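Litine Jazz Evenings

The Litine Jazz Evenings are a small run of winter concerts in Dosville, held in the old Litine assembly hall behind the rail station. I've been going for years and I keep this page up because the hall's own site is mostly a phone number, so forgive me if I wander a bit!

Background

The series grew out of a Sunday jam session at a coffee bar on the same block. The bar closed, the players wanted somewhere warm with a piano, and the hall had one (an upright back then, and not a good one). There's a proper grand now, and people who remember the upright still complain that the new one is too bright. I like it, for what that's worth.

Format

Each evening has 2 sets with a long break between them. The first set usually goes to a trio or quartet playing standards, and the second is handed over to whoever is visiting. The main room seats 48, though 44 is more comfortable once the drums are set up, and you really do want to get there early if you care about seeing the pianist's hands. No amplification except for the bass and the singer -- that's a house rule, and the regulars are fierce about it.

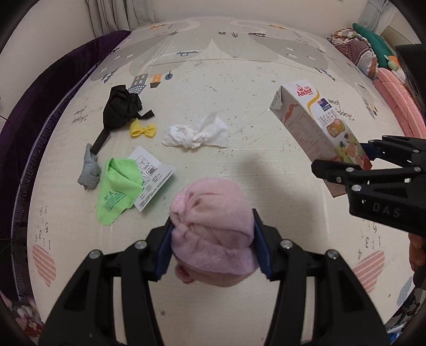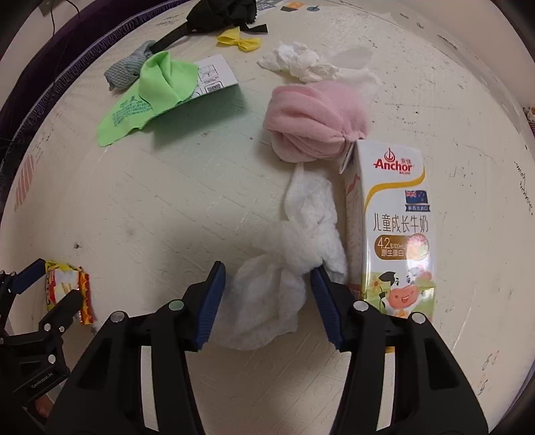 Soft fabric hat (first picture); crumpled white tissue or cotton-like cloth (second).

Resident groups

Klinhom is the group most people connect with the series. They're a piano trio with a slow, spacious sound, very fond of waltzes, and they'll happily stretch one ballad across half a set. Zement is the louder one: tenor sax, trombone, organ and drums, with a lot of blues in the writing. The two bands share a drummer, and when they're both on the bill he gets a big hand just for sitting back down.

Recordings

Klinhom made a live album in the hall one February, and you can hear the radiators knocking in the quiet parts of the second track. I love that. Zement have only put out a short self-released disc, sold at the door and pretty hard to find anywhere else.

Tickets

Seats are sold at the hall desk on the night, cash or card, with no reserved rows. Students pay half. Doors open an hour before the music, and the bar stays open through the break.

Page last updated Tuesday, January 7, 2025.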